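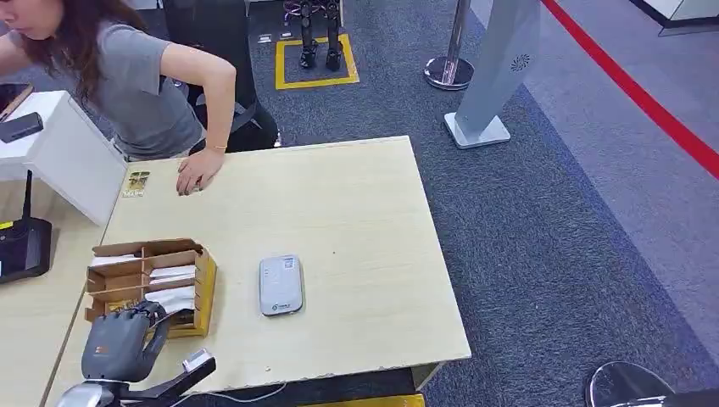 Page 3 of 62

Board index › Heating and hot water › Condensing boilers › Short cycling at low load, Kesholm terrace

thakala
Posts: 1,454
Monday, May 18, 2020

Carrying on from page 2. I have now logged the boiler with the flow temperature set to 50 and the room thermostat left alone. The burner still lights, runs for under four minutes and shuts down on flow temperature. The return hardly moves in that time. Radiators are all open, the bypass valve is closed as far as it will go, and the pump is on its middle setting.

The house is a mid-terrace in Kesholm with solid walls, insulated inside at the front only. The boiler is a Zekotix 24 kW combi, fitted by the previous owner. My own heat loss sum gives 5.2 kW on a design day, so in May I would expect to need less than a quarter of that.

Toivo Hakala

pipe_dope
Posts: 62

What is the minimum output of that boiler? If it can't go below 6 kW it will cycle at any load you are likely to have. Changing the flow temperature moves the point at which it cuts out but does nothing about the mismatch.

thakala
Posts: 1,454

Data plate says 5.8 kW minimum at 50/30. So yes, above my design load. I had hoped the anti-cycle timer would cover it.

M. Räsänen
Posts: 1,702

The timer covers the symptom. It holds the burner off for a set period after a flow temperature shutdown, and on the Zekotix it is adjustable in the installer menu, parameter 31 on mine. The default is three minutes. Put it up to ten and you will see fewer starts per hour, with a slightly wider swing in radiator temperature. In a house with solid walls you won't feel the swing.

Before that, check the range rating. Many of these leave the factory with heating output at full, and the ignition ramp then overshoots before modulation settles. Set the maximum heating output to 8 or 9 kW. Hot water is not affected, as it has its own limit.

Martti Räsänen

pipe_dope
Posts: 62

I disagree with ten minutes. On a small water content system the return will have dropped far enough by then that the next start is a cold start, and you get the full ignition ramp again. Five is plenty. A buffer is the proper answer.

M. Räsänen
Posts: 1,702

A cold return is what a condensing boiler wants. The ramp is fixed by the control board and takes the same time whatever the return is doing. I have logs from two winters that show this, and I posted the February set in the sticky thread.

A buffer on a 24 kW combi in a terrace is a lot of money and a cupboard gone, to save a modest amount of gas. I would only fit one if a heat pump was going in later and the vessel could be reused.

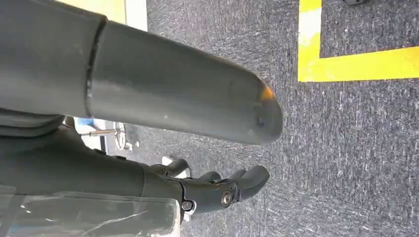
The other point is pump speed. With the pump on its middle setting and the bypass nearly shut, flow through the heat exchanger may be low enough that the sensor sees 50 degrees long before the radiators have taken any heat. Try the top setting for one day and log the difference between flow and return. If it comes down from 20 to 12 or so, the run time should lengthen.

Tamošiūnaitė
Posts: 3

New here, same boiler. Does it matter which way round the sensors are clipped on? I bought the Fluveck two-channel logger and both traces look the same to me.

thakala
Posts: 1,454

If both traces match, one of the clips is probably on the wrong pipe. On this model the flow and return are the two outer 22 mm pipes and the hot water pair sits between them with the gas. Put the sensor 300 mm or more below the boiler casing, with a dab of paste and some pipe insulation over it. Mine read 6 degrees low until I insulated it.

pipe_dope
Posts: 62

Check that against the manual. The older version of that boiler has the gas on the right.

thakala
Posts: 1,454

Fair point, mine is the later one.

Results so far. Range rating was at 24, now 9. Timer at five — a compromise, I'll try ten next week. Pump on top setting. Burner runs are up to seven minutes, and the flow and return difference has settled at 13. Starts per hour down from nine to four.

M. Räsänen
Posts: 1,702

That is in line with what I would expect. Leave it a full week before touching the timer or you won't know which change did what. Is there any noise from the valves with the pump up?

thakala
Posts: 1,454

A slight hiss from the back bedroom when the others have throttled down. I have opened the bypass a quarter turn and will see if the difference holds.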